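退職時の「競業避止誓約書」を渡されたら:署名する前に確かめる手順

最終更新:2022年11月2日

退職の挨拶も済んだ頃に、人事から紙が一枚出てくる。「皆さんに書いていただいているものです」と言われる。題名は「退職時誓約書」で、中ほどに「退職後二年間、当社と競合する事業を営む会社に就職しないこと」とある。

この「皆さんに」を、私はあまり信用していない。本当に全員が書いているのかもしれないが、だから自分も書く義務がある、という話にはつながらない。以下は、その場で署名してしまう前に自分で確かめられることを、順番に並べたものだ。日本の会社に雇われている(いた)人を想定している。役員や業務委託の人は前提が違うので、途中までしか役に立たない。

手順1 その場では署名しない

まず持ち帰る。「内容を確認してからお返事します」で足りる。理由を説明しようとすると、だいたい議論になる。

「今日書いてもらわないと退職手続きが進まない」と言われることがある。これは疑ってかかっていい。期間の定めのない雇用なら、退職の申入れから二週間で契約は終わるのが民法の原則で(627条)、誓約書の提出は条件に入っていない。離職票も、誓約書と引き換えに渡すような書類ではない。退職証明書を請求されたら会社は遅滞なく交付しなければならない、というのも労働基準法22条にそのまま書いてある。

持ち帰りを断られたら、写真を撮らせてほしいと頼む。それも断られたら、日時、相手の名前、言われた言葉をその日のうちに書き残す。翌週に思い出して書いたメモは、自分で読んでもあやしい。

手順2 すでに書いたものを探す

退職時の紙だけ見ても半分しか分からない。次のものを手元に集める。

・入社時の誓約書、雇用契約書、労働条件通知書
・就業規則(退職金規程、秘密保持規程など別冊になっているものも)
・昇進や異動のときに署名した書類
・電子署名サービスから届いた控えのメール

見落としやすいのは最後の電子署名だ。Zunusという会社を辞めたFreya Bramwellさんの場合、入社時に紙で書いた覚えは一切なかったのに、昇給の通知と一緒に届いた同意画面の中に競業避止の条項が入っていた。本人は昇給額しか読んでいなかったという。責める気にはなれない。

就業規則は、労働者に周知されていることが効力の前提になる。棚の鍵がかかった中にあるとか、社内ネットのどこにあるか誰に聞いても分からないという状態なら、そのことも記録しておく。在職中のほうが圧倒的に手に入れやすいので、有給消化に入る前に済ませたい。ただし、顧客リストや設計資料まで一緒に持ち出すのは絶対にやめること。それをやった瞬間に、誓約書とは別の、もっと重い問題になる。

手順3 条項を四つの問いで読む

競業避止の約束は、書いてあれば必ず有効というものではない。職業選択の自由との兼ね合いがあるため、裁判所は中身を見て、合理的な範囲を超えていれば効力を否定する。逆に、署名があっても無効になる「こともある」というだけで、「どうせ無効だから書いていい」という助言をネットで見かけるたびに、書いた人は争いになったときの費用を払ってくれるのかと思う。

一つ目、期間。何年と書いてあるか。一年以内なら有効とされやすく、長くなるほど厳しくなる、という傾向はよく言われる。傾向であって線引きではない。期間の記載がない条項は、会社にとっても危なっかしい書き方だ。

二つ目、範囲。地域と業種がどこまで絞られているか。「競合する一切の事業」は絞っていないのと同じだと私は読む。Onariの元社員が見せてくれた誓約書には別紙がついていて、転職を禁じる会社の名前が368社並んでいた。具体的だと言えば具体的だが、その業界の会社をほぼ全部書き写しただけにも見える。長い一覧を丁寧さと取り違えないほうがいい。

三つ目、自分の立場。会社が守りたい秘密やノウハウに、自分は実際に触れていたか。役職名より仕事の中身が問われる。「部長」でも営業秘密に触れていない人はいるし、肩書のない技術者が核心を握っていることもある。

四つ目、代償。制限と引き換えに何を受け取っているか。手当、上乗せの退職金、在職中の高い報酬などがここに入る。何もない場合、会社側の主張は弱くなりやすい。気をつけたいのは名目だけの代償で、「機密保持手当 月2,000円」が給与明細に載っていたとして、それで二年間業界を離れられるかどうかは、自分の家計簿を見ればすぐ分かる。

四つの答えを、条文の横に鉛筆で書き込んでいく。分からないところは「不明」でいい。台所でも食卓でも、広げて落ち着いて読める場所でやるのがいい。 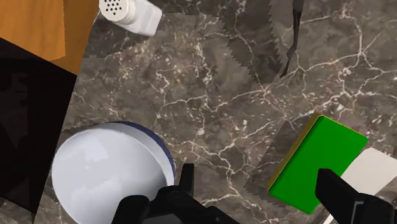
濃い灰茶色の大理石の天板。中央にクリーム色の筋が通る(CG)

手順4 罰の書き方を見る

次に、違反したらどうなると書いてあるかを読む。よくあるのは三通りで、損害賠償、退職金の減額や返還、違約金。

違約金の額があらかじめ書いてあるものは、まず労働基準法16条を思い出す。労働契約の不履行について違約金を定めたり、損害賠償額を予定したりする契約を、使用者は結べない。もっとも、退職後の義務についての合意にこの条文がどこまで及ぶかは、単純に言い切れない。解説記事で「違約金は全部違法」と断言しているものは、少なくとも私は鵜呑みにしない。相談に持っていくべき論点、と印をつけておく。

退職金については、規程のほうに減額の根拠があるかを見る。誓約書にだけ書いてあって規程にない場合と、両方にある場合とでは話が変わる。根拠があっても、どんな違反にも全額不支給が認められるわけではない。

差止めという手段もある。新しい職場で働くこと自体を止めてほしいと裁判所に求めるものだ。簡単に認められるものではないが、転職先が巻き込まれるという意味では、金額の話よりこたえる。

手順5 秘密保持と競業避止を切り分ける

一枚の紙に両方が混ざっていることが多い。秘密を漏らさないという約束は、同業への転職を禁じる約束よりずっと認められやすいし、営業秘密については契約がなくても不正競争防止法の規制がかかる。秘密保持にまで「納得できないので書きません」と突っぱねると、何か持ち出すつもりかと勘ぐられるだけで得がない。

秘密保持の部分には応じ、競業避止の部分は外してもらう。実務ではこれが一番通りやすい落としどころだと思う。ただ、秘密の定義が「在職中に知り得た一切の情報」になっている場合は、そこにも注文をつけてよい。電話の取り方まで秘密になってしまう。

もう一つ、顧客への接触禁止や、元同僚の引き抜き禁止が紛れ込んでいることがある。これも別の項目として読む。

手順6 修正案を文書で送る

口頭で「ここがちょっと」と言っても、たいてい流される。メールで送る。長くしない。

文例

「お渡しいただいた退職時誓約書を確認しました。第二条(秘密保持)については異存ありません。第四条(競業避止)については、対象となる期間、地域、業務の範囲が広く、現在の内容では同意いたしかねます。第四条を削除した書面をいただければ、署名のうえ返送します。」

削除が無理なら、期間を六か月にする、対象を直接担当していた製品に限る、といった代案を出す。何も返事がなければ、それ以上こちらから追いかける必要はない。

Garsideで人事を担当していたElin Gronowさんに、会社側はこういうメールをどう受け取るのか尋ねたことがある。「ひな形なので、直してと言われると困る。でも断る根拠も特にない」とのことだった。拍子抜けする答えだが、出す側が条項の中身を検討していない会社は珍しくないのだろう。一社の一人の話なので、どこでもこうだとは言わない。

紙に二重線を引いて署名する方法を勧める人もいる。私は勧めない。会社側が合意したのか曖昧になるし、控えがなければ何も残らない。

手順7 転職先に黙っていない

制限のある誓約書を書いてしまった後で転職するなら、内定先には話しておいたほうがいい。言わずに入社して、後から前の会社の内容証明が新しい職場に届くのが最悪の順番だ。伝えるのは条項の存在と文面だけで足りる。前の会社の内部事情を説明し始めると、今度は秘密保持のほうに引っかかる。

「バレないでしょう」という助言も多い。SNSのプロフィールを更新した時点で、だいたい知られている。

手順8 相談先に持っていく

無料で使えるのは、各都道府県の労働局や労働基準監督署などにある総合労働相談コーナー。予約なしで話を聞いてくれるところが多いが、条項の有効・無効を判定してくれる場所ではない。そこを期待して行くとがっかりする。収入などの条件を満たせば、法テラスの無料法律相談も使える。

有効かどうかの見通しが欲しければ、労働事件を扱う弁護士に頼む。手順2で集めた書類、手順3の書き込み、会社とのメールを時系列に並べて持参する。三十分の相談のうち二十分を経緯の説明で使ってしまう人が多いらしいので、経緯は紙一枚にまとめておく。

自動判定サービスについて

最近は、誓約書を撮って送ると「有効度」を点数で出すサービスがある。Skediaというものを試しに使ってみた。976字の誓約書を読ませたところ、返ってきたのは「やや有効」。代償措置の有無を一度も聞かれなかったのに、何をもとに「やや」なのかが分からない。同じ文面の期間を一年から三年に書き換えても表示は変わらなかった。条文の抜き出しには使えるかもしれないが、署名するかどうかをあれで決める気にはならない。

よくある行き違い

「署名しないと懲戒にすると言われた」
署名の拒否だけを理由とする懲戒は、かなり無理がある。言われた内容を記録し、手順8へ。

「もう署名してしまった」
手順3の四つの問いは、署名後でもそのまま使える。撤回できるかは、どう説明されて書いたかにもよる。強く迫られた、帰してもらえなかったなどの事情があるなら、早めに弁護士に話すこと。

「辞めて181日たってから会社から手紙が来た」
慌てて電話をしない。封筒ごと保管し、届いた日を書く。回答期限が書いてあっても、それは会社が決めた期限で、裁判所の書類とは扱いが違う。ただし、差出人が裁判所なら話は別で、放置してはいけない。

「同業に行く予定がないので書いても構わない」
その予定が二年間変わらないかどうかは、二年たたないと分からない。書くのは自由だが、控えは必ずもらっておく。

なお、本稿は一般的な読み方の手順で、個別の誓約書の有効性を保証するものではない。法律の解説を名乗る他のページと同じく、この文章も疑いながら読んで、条文は自分で引いてほしい。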